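June 2025

Spent the day on the grippers again. I was hired, as far as I remember, to think about robots. What I do is clean things and tighten them.

The pair on the Fota station had been drifting. It wasn't bad enough to stop work, only bad enough that every tenth recording came back from processing with the left hand sliding gently through the tabletop like a ghost with an errand. Kevin Moriarty sent me the list of rejects this morning. 103 of them. He had put them in a spreadsheet and colored the rows himself, a shade of red he must have gone looking for.

So, in order, for the next time I forget all this.

Took both marker cubes off. The left one had a screw that turned with my fingernail, which explains a good deal and does me no credit. Wiped the printed faces with the dry cloth. Not the alcohol, I learned that in October, when I took the black off one corner of a marker and the software decided the hand was in the parking lot. Put the cubes back, snugged the screws, dab of the blue stuff on each. The blue stuff is nearly gone. Asked for more. Was told to fill in the form. The form wants a part number, and the blue stuff lost its label long before I got here.

Then the jaws. The right one has a dry squeak at the last bit of travel, and the rubber on one pad is going shiny. I changed both pads so they'd wear together, then found I had put one in backward, so I changed it again. Opened and closed each gripper 80 times, which is what the Mamani sheet asks for. Whoever wrote the Mamani sheet has never had a thumb. The squeak left somewhere past the halfway mark and the left one took it up, more quietly, as if to keep the tradition alive.

Calibration file next. The old one was numbered 1156 and somebody had saved a copy over it with the same number and different contents, and I have a fair idea who, since it was in my folder. Made a clean one. Wrote the number on tape and stuck the tape inside the cupboard door with all the other tape.

After that the check at the table. Green cloth on, hands out, grippers close together over the middle, then apart, then back again, slowly, like a man conducting an orchestra he is afraid of. The sheet wants both cubes in view the whole way through. The right one I always tip a little without meaning to. My wrist has opinions. 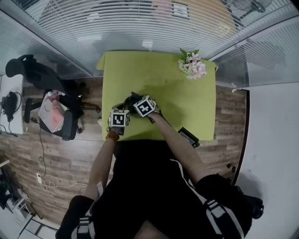

Kevin wrote back that the tilt was fine and that I should quit fussing with my wrist, what he wanted to know was whether I had done the jaw zero before the new pads or after, because if it was before then every width in the file was off by the thickness of a pad and he would be needing a new shade of red.

It was before.

Did the jaw zero again. Did the calibration again. Did the 80 again, out of spite mostly, and the squeak is back on the right where it belongs. New file, new tape. Ran the check a second time and the left hand stayed on top of the table from start to finish.

Otska's pair is due next and I looked at it just long enough to see that its cubes are held on with a different kind of screw, for which we own one driver, and the driver is at Camau. I have written to Camau. Camau will say they sent it back.

Thumbs sore. Leftover noodles for dinner. Must buy hand cream and not the kind that smells like a cake.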